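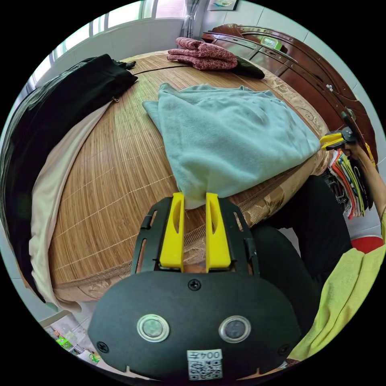 Bamboo bed mats and bedroom folding: your questions

I've been sleeping on a bamboo mat every summer for years now, and since I put up a little piece about it on the Cornley homes page I've had a steady trickle of questions (thank you, I love them!). I've gathered the ones that come up most, plus a few on folding knits, as that's what I seem to spend my evenings doing.

Last updated 15 Jul 2026

Isn't it horribly hard to lie on?

No, and I was all ready to hate it. The mat is only a thin layer on top of your ordinary mattress, so you still get the give underneath. It feels firmer and a bit slippery for the first couple of nights and then you stop noticing. If you're bony at the hips like me, a thin cotton sheet over the top helps, though you do lose some of that lovely cool feeling.

Does it go over the sheet or under it?

Over! Mine sits straight on top of a beige patterned mattress cover, and I keep the covers and blankets pushed up to the far side until I want them. Sveva Cirillo wrote in to say she puts a fitted sheet underneath as well to stop hers creeping about, and I tried it, and she's right, it hardly moves.

Will it pinch my skin or catch my hair?

A good one shouldn't. Run your palm over it both ways before you buy, and look at the stitching, because a loose thread is where the slats start to part. My first mat cost next to nothing and nipped the backs of my knees all through one heatwave. Long hair goes in a plait, end of story.

How do I clean it?

Wring a cloth out in warm water until it's barely damp and wipe along the slats, never across them. Then stand the mat on its edge somewhere airy, out of strong sun, until it's properly dry. I do mine every 8 days or so in hot weather. Please don't put it in the bath. Georges Haddad did, and he had to send me a very sad email about mould.

Can I fold my jumpers on it?

I do all my folding on the bed, mat or no mat, as it's the only flat surface I own that's big enough. One word of warning, fuzzy knits can snag on slat ends, so lift the cloth when you want to turn it and don't drag. Cotton things you can shove about as much as you please.

How do you fold something soft that won't hold an edge?

Spread it out first and smooth it from the middle with flat hands. Bring one side in, then the other, and fold up from the bottom in thirds. Ribbed bands always want to curl, so I tuck those inside the fold where they can sulk in private. Don't press hard! Soft knits look tidier with a bit of air in them, and you'll get fewer creases too.

What about odd shapes, like shawls and wraps?

Fold any pointy bits inwards until you've got something like a rectangle and carry on from there. Benedetta Fabbri rolls hers, and I must say they look very smart in her drawer. Mine unroll themselves the moment I close it. 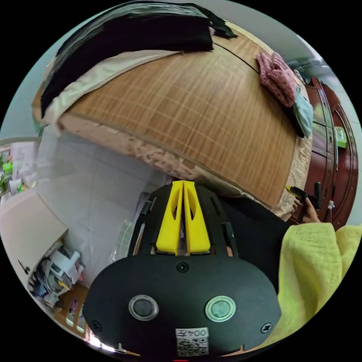 Where do you put it all once it's folded?

In the wardrobe next to the bed, mostly. Heavy things go at the bottom and the light knits higher up, with the pile never more than 6 deep or I end up pulling the whole lot out to reach the one at the bottom. A dark wood cupboard is murder for finding black socks in, so anything dark lives in a pale cotton bag.

Do you colour sort?

Loosely! Pinks with pinks, blues and greens together, and everything else wherever it fits. I did a full rainbow once and it lasted until the next wash.

What size mat should I buy?

Measure the top of the mattress and go slightly smaller, so the woven border lies flat on the bed. If it hangs over, you'll sit on the edge every morning pulling your socks on and the slats will crack there first. I know this from experience, sadly. My current one is a Tivach, 186 cm long, and it suits my mattress nicely.

And in winter?

Roll it, don't fold it, and roll it the way it wants to go. I wrap mine in an old sheet and stand it behind the wardrobe door. By December I've usually forgotten it's there and it falls on me when I go looking for the thick blankets.

Can I leave a blanket on the bed in summer?

Of course. I always have one folded up at the far side, even when it's boiling, because four in the morning is a different country. Just shake it out now and then, as fluff does work its way down between the slats.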